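Setting up the gripper on the Codo cell
Posted February 27, 2018

I've had the Codo arm on the bench since July and I still do the gripper setup the same way every time, so I thought I'd write it down. You'll want a hex key, a soft cloth and a cup of tea.

First, wipe the fingers. They pick up more muck than you'd think, and a greasy finger will let go of things just when you don't want it to. Then nip up the mounting screws — snug, no more. I stripped one on my old Bumum gripper and it took me 17 minutes with an extractor to get it out.

Next, home the arm and drive it slowly in from the side at 5 per cent speed. I like to teach with push-button switches in a shallow tray, because a wide cap and a narrower one make you think properly about how far the fingers need to open.

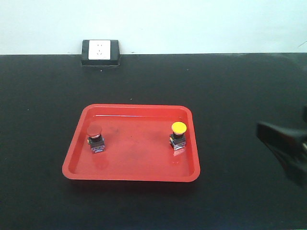
Keep your hand near the stop button while you jog, and save a waypoint well clear of the tray rim before you go anywhere near a part. I call mine Fitzgerald, don't ask. If the arm judders on the way in, drop the speed again and look at how the cable is clipped along the forearm (mine always works loose at the elbow!).

Now for the grip. Start the force at 4 and bring it up one step at a time, closing on something round and swinging the wrist gently between steps. 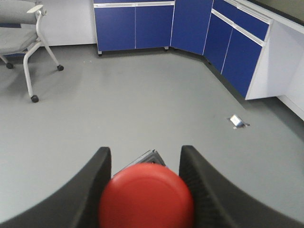 Once it holds through a full swing, go up one more step and save it. Mine lives in a profile called Zarkenlow, and it's been fine for 19 runs. Do the whole lot again whenever you change the finger pads — I skipped it once and spent a whole evening chasing a fault that wasn't there.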